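Word count for a second draft, cut or leave it?

pindano_pages
Posted 14th July
I finished the second draft of my first novel in May and it runs 464 pages in the Wasten template. The small press I want to send it to, Undwood, says on its site that it prefers shorter debuts but gives no limit. I have two beta readers. One says cut the whole middle section, the other says the middle is the best part. Has anyone here sent them something long?

marginwalker
I sent Undwood a long one last year. They turned it down, but the note was about the ending and didn't mention length at all. I'd send it as it is.

Darwish
I disagree with that. One rejection that doesn't mention length tells you very little. If they say they prefer shorter, I'd take them at their word. Printing costs a small press real money, and a first-time author is a risk to begin with.

What does the middle section do? If you can take it out and the last chapters still make sense, you have your answer.

pindano_pages
Mostly the last chapters would hold up. Two characters meet there who need to know each other later, but that could be moved to an earlier chapter. The rest is the winter on the farm. I like it, and it took me longer to write than anything else in the book. 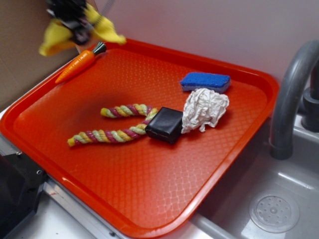

oldcarbon
Time spent isn't a reason to keep it. I took 900 words out of a chapter I'd worked on for 3 months and only missed one paragraph, so I put that paragraph back.

marginwalker
Sure, but a chapter is different from a whole section. Readers do like a slow part if it's good. Everyone on this board says cut, cut, cut, and then the books all move at the same speed.

Darwish
I didn't say cut all of it. Save a copy, move the meeting, trim the winter by half and give it to a third reader who hasn't seen the long version. Don't tell them anything was removed.

pindano_pages
OK, that I can do. I had been thinking of it as all or nothing. Does Undwood read the full manuscript or only the opening?

oldcarbon
Opening 3 chapters and a synopsis when I sent mine. Check the page again before you submit — they changed the form once already.

marginwalker
Same for me. I still think you should keep the winter.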